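Section 4. Setting up offline menus and meal alerts before a trip

This section covers the Oltel travel dining app, version 57 and later. It explains how to load a regional food guide, set up an allergy card, and put a spending limit on meals. Complete section 3 (account and home currency) first.

Before you begin

You need a charged phone, a Wi-Fi connection, and enough free storage for the region you plan to visit. The Plemby coast guide takes up 222 MB. The combined Furport and Plemby guide is larger and loads in two parts.
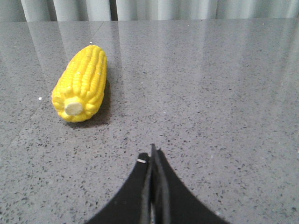
Page last changed: June 2025

4.1 Loading a regional guide

1. Open the app and tap Regions.
2. Type the name of the town or region. Spelling marks are optional. The search treats Zarins and Zariņš as the same entry.
3. Tap Load for offline use.
4. Keep the app open until the bar reaches the end and the word Ready is shown.
5. Turn on airplane mode and open any menu in the guide. If the menu opens, the guide is stored on the phone.

Note: Street stalls and night markets are listed under Markets, not under Restaurants. A stall that moves during the week has one entry for each location.

Note: Opening hours are saved at the time of loading. Tap Refresh on the day before you leave. Public holidays are not included in the hours for Furport.

4.2 Making an allergy card

The allergy card shows a short statement in the local language, in large type, that you can hand to a server or stall owner.

1. Tap Profile, then Allergy card.
2. Select each food you cannot eat. Up to 12 can be shown on one card.
3. For each food, choose Avoid or Severe. Severe adds a line asking the kitchen to use clean pans and fresh oil.
4. Choose the language. Check that it matches the region you loaded in 4.1.
5. Tap Save to lock screen if you want the card to open without a passcode.

Caution: The card does not check dishes. Fish sauce, shrimp paste and ground nuts are often part of a base sauce and may not be named on a menu. Always wait for an answer from the kitchen before you order.

Caution: Anyone who picks up the phone can read a card saved to the lock screen.

4.3 Setting a meal limit

1. Tap Budget, then Daily meals.
2. Enter the amount in local currency. The field accepts whole numbers only. The highest value is 3000.
3. Choose when the alert should appear: at half the limit, at the full limit, or both.
4. Enter each meal after you pay. The app does not read card payments.

Tips and service charges are left out of the total unless you turn on Include service. In Plemby, most sit-down places add service to the check — look for a separate line near the bottom before you add it a second time.
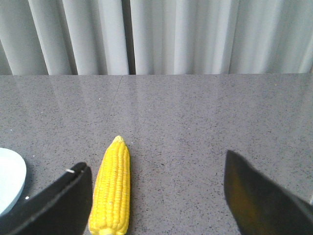
Dorrel99: Step 3 in 4.3 didn't work for me at first. I had set both alerts and only got the one at the full limit. Turning notifications off and on again for the app fixed it, and after that the half alert came up at lunch as it should. It would help to mention that in the steps.

Reply from Oltel support: The half alert needs the Sounds and banners permission. Open the phone's settings, select the app, and allow both. This will be added to the steps at the next revision.

4.4 If a guide does not open

Error 3551 means that only one part of a two-part guide is stored. Go to Regions, hold the name of the guide, and tap Load missing part. Do not delete the first part.

If the menu opens but prices are blank, the stall or restaurant has not supplied them. Saved favorites and notes are kept when a guide is removed and loaded again. For shared guides, go to section 5.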